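Workshop > Notebook > Equipment planning

19th October

Budget notes for the gripping bench, before the meeting with Bianca Avram. I write them here so that Precious and Mark Anthony can correct me.

The request for next year must be with Bianca in January. She wants one page, with a price and a reason for each line. Last year I sent a list with no order of importance and she cut it from the bottom, so we lost the spare parts and kept a monitor arm. This time the order matters.

1. Second hand-held gripper set. At the moment all collecting waits when one finger breaks. Marilou Dagdag prints the replacements, but the threaded inserts pull out of the plastic if the screw is tightened too much, and then the full part must be printed again. I would like one complete set in use and one complete set in the drawer. Galang quoted the set without fingers, and we can continue to print these ourselves.

2. Arm. Still open. The Plaledier arm has the better reach and the Clesum arm has the better service contract. Barrett Lindgren prefers Clesum, as he is the person who must telephone when something stops. The Clesum price does not include the mounting plate or the training day. I asked for both in writing and have the answer only for the plate. Payload is 5 kg for the two of them, which is more than we need for groceries, but the gripper and the cable also have weight and I forgot this in my first table.

3. Suction tool. Mark Anthony Bañez asks for it every time we speak about bags. I am not convinced to buy it now. Suction is good on a flat, smooth face, and with a wrinkled foil pack the cup may leak. Grodora offers a loan of 2 weeks if we pay the transport. I think we take the loan first and put only the transport in the budget – then we have our own numbers for next time.

4. Test goods. This was never a line before, and we paid for it from the small cash. Food packages wear out. The seams open after many grasps and the powder goes in the rails. Precious Baluyot made a tally of everything she threw away since summer: 51 packages, most of them powders and snacks. I propose a fixed amount of 1000 for the year, to include closed boxes for storage.

The mix of goods should stay as difficult as it is now. Starch in a plastic bag, foil, printed snack packs, all lying against each other on the white table. If we buy only cartons the success rate will look very nice and tell us little.

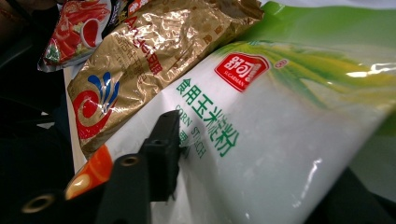

For the powder bags I also want a small scale on the list, so that we can weigh each bag before and after a series. Precious says the kitchen type is enough. I agree, if it reads to the gram.

5. Finger pads. Marilou has two softer materials she would like to try against the hard black fingers. Cheap, so I put it under consumables and not as a separate line.

Not in the request: new table, second workstation, better chairs. Barrett will ask for the chairs from the building budget.

Open points
- Clesum: training day price in writing (Barrett)
- Grodora: what happens if the loan tool comes back with starch inside? Ask before we sign.
- Galang: delivery time for the set. The quote says "on request", and with this I can plan nothing.
- Precious to send me her tally as a file, I have only the paper
- Check if the mounting plate fits the hole pattern of our bench. I measured it once but cannot find the page.

If Bianca cuts, I would give up the arm for one more year before I give up the second gripper set. Mark Anthony does not agree and will write his reasons under this entry.

Questions on this notebook: contact Barrett Lindgren | Back to top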